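Why Do We Sort Things Into Bins?
A Stirivley Learning Page for Young Readers

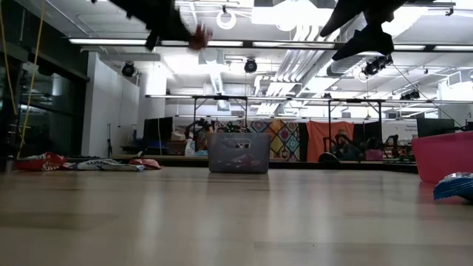
Sorting means putting things that belong together in the same place. People have sorted their belongings for as long as they have had belongings to keep. A cook sorts spoons from forks, and a librarian sorts stories from books of facts. Sorting often begins on a table, where everything can be spread out and looked at. A gray plastic bin in the middle makes a good home for one group of things, and snack bags can lie flat to one side until it is their turn. When the bin lets some light through, as this one does, a person can faintly see that there are already things inside without reaching in.

What is a group?

A group is a set of things that are alike in some way. The way in which they are alike is called a rule. "All the red things" is a rule. "All the things made of paper" is another rule. The same object can belong to different groups when the rule changes. A red paper napkin, for instance, would fit both of the rules given here.

Before sorting begins, everyone who is helping should agree on the rule. At Amaral School, the teacher Carleen Waaka asks her class to say the rule aloud together. One January her students sorted the contents of the classroom cupboard. Half of the class sorted by color and the other half sorted by size, and the two halves kept moving each other's pencils. They stopped, chose one rule, and began again.

Why are bins useful?

A bin has a bottom and sides, so small things do not roll away. It can be carried from one room to another with everything still inside. Many bins have slots or handles for the hands. Bins that let light through help people find what they want. Bins that do not let light through should have a label, written in large letters or drawn as a small picture for younger brothers and sisters.

A bin should not be filled above its top edge. Heavy things go at the bottom. If the bin is too heavy to lift, take some things out or ask an adult for help.

What about wrappers and snack bags?

A snack bag may look simple, but it is often made of several very thin layers pressed together. One layer may be plastic and another may be a shiny coating of metal. The layers help to keep air and dampness away from the food. They also make the bag hard to recycle, as the layers are difficult to pull apart. Some towns collect such bags separately and others do not. Ask an adult which rule is followed where you live.

A full bag and an empty bag belong in different groups. Check first, and do not throw away a bag that still has food in it. Full bags go back to the kitchen or the snack shelf. Empty bags should be pressed flat so that they take up less room.

The Nudutberg Collection Day

Each year the children of Nudutberg bring clean, empty wrappers to the town hall. Last year they brought 700. Rozália Simon, who was 9 years old, was in charge of the table for snack bags. She made 2 piles, one for bags with a shiny inside and one for bags without. "I looked inside every one," she told the town newsletter. "The crumpled ones took the longest."

Try it yourself

Ask permission to clear a table. Choose 9 small objects from around your home and place them on it. Leave out anything sharp or easily broken.

Decide on a rule and say it aloud. Put everything that fits the rule into a bin or a box. Leave the rest on the table.

Now empty the bin and choose a new rule. Did any object go into the bin both times?

Words to know

Group: a set of things that are alike in some way.
Layer: a thin sheet of something that lies over or under another.
Recycle: to use a material again to make something new.
Rule: what decides whether a thing belongs in a group.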